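Chapter 4
Tariffs and Quotas: Who Pays at the Border?

In the first three chapters we supposed that goods move freely between countries. In real life they seldom do. A government can put a tax on goods which come from abroad, and this tax is called a tariff. It can also set a limit on the quantity, and such a limit is called a quota. Both tools make foreign goods more scarce in the home market, but the money goes to different hands.

Let us take the small country of Erkham, which makes no computers of its own. Before the tariff, an importer named Jorkitz buys a computer abroad and pays 400 crowns for it at the port. The government then adds a tariff of 15 crowns on each machine.

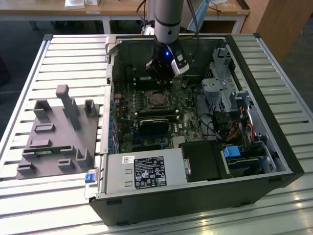
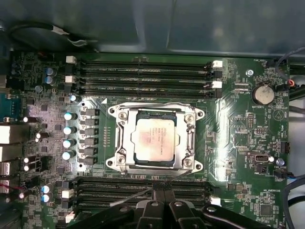
Who pays the tariff when the foreign seller keeps his price the same?

The importer pays it first, at the customs office. After that he tries to pass it on to his customers, and how much he can pass on depends on how easily they can do without the product or find another one.

In our case the port price with tariff becomes 415 crowns. If the shops cannot find a cheaper supplier, most of the 15 crowns will reach the buyer sooner or later. The importer may also carry a part of it himself for some months, so as not to lose his regular customers.

It is also possible that the foreign seller lowers his price. This happens mostly when the importing country is large and the seller has few other markets. We come back to this case in section 4.3, where Ghada Atallah's study of the Torvik shoe trade is discussed.

4.1 The tariff in a diagram

Draw the home demand curve as in Chapter 2, and mark the world price with a flat line.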